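Unit 7: Sequels, Franchises and the Shared Story World

Course handout. Please read before the seminar and bring a copy with you.

Purpose of this unit

In the previous unit we considered the stand-alone genre film: its three-act outline, its debt to the studio era, and the expectations an audience carries into the theater. This unit turns to films that are designed from the start to be followed by others. Students should be able, by the end of the unit, to distinguish a sequel from a franchise entry, and to explain how each handles information that the viewer may or may not already have.

Terms

Sequel. A film that continues the story of an earlier one and depends on it for its central conflict.

Franchise entry. A film that shares a setting, a brand or a set of characters with others but may be watched without them. Many viewers do watch such films out of order, and screenwriters plan for this.

Shared story world. A fictional setting in which several series run side by side. Events in one may be felt in another, and characters may cross between them.

Reboot. A return to the opening premise with a new cast or a new tone. The earlier films are set aside, although they are seldom forgotten by the audience.

The course case study

The set text for this unit is the Drekuvitz cycle, produced by Prokberg over a period of 18 years. The cycle consists of 3 linked series. Students are not expected to see all of it. The required viewing is the first film and the crossover film, Carateck, which brings the leads of all the series together for a single story.

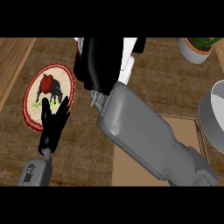

Recognition is the chief pleasure that a long-running cycle offers, and it can be produced with very little. A costume, a line of music or the outline of a mask will do. Audiences are skilled at completing a figure from its parts: when a red bell pepper sits on the back of an animal printed on a placemat, the head, the legs and the rear are enough for us to read the body beneath it. Carateck relies on the same skill in its opening reel, where the hero of the second series is shown only as a gloved hand, a boot and a shadow on a stairwell. Viewers who know the series supply the rest. Viewers who do not are given a mystery, and the scene works for them on different terms. Note how long the director waits before showing the face, and which characters on screen are permitted to see it first.

Continuity and its costs

Each new entry in a cycle inherits obligations. Deaths must be respected or explained away. Powers granted in one film must be accounted for in the next. The Yurchenko reader (chapter 3) calls this the "ledger" of a franchise and argues that it grows heavier with every release. You may find the term useful, but treat it with some care. The chapter deals mainly with plot and has little to say about tone, and many viewers will forgive an error of plot far more readily than a hero who no longer sounds like himself.
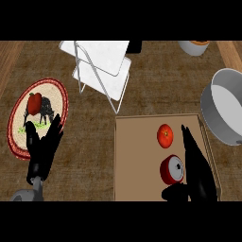 Tone is also where the Drekuvitz cycle is most uneven. The first series is earnest and slow. The second was written as comedy, and its lead carries that manner into Carateck, where he shares long scenes with characters who have never made a joke. Some critics regard the result as a failure of planning. Others see it as the subject of the film — a group of people who cannot agree on what kind of story they are in. Be ready to defend one of these readings with reference to at least two scenes.

Questions for the seminar

At what point in Carateck does knowledge of the earlier films become necessary, if it ever does?

How does the closing scene prepare for a further entry, and does it weaken the ending?

Could the train sequence be moved to another film in the cycle without loss?

Reading and written work

Yurchenko reader, chapter 3, and the short extract on serials, page 43. Written responses of up to 7 paragraphs are due by noon on Sunday. Late work will be accepted only by prior arrangement with the department office.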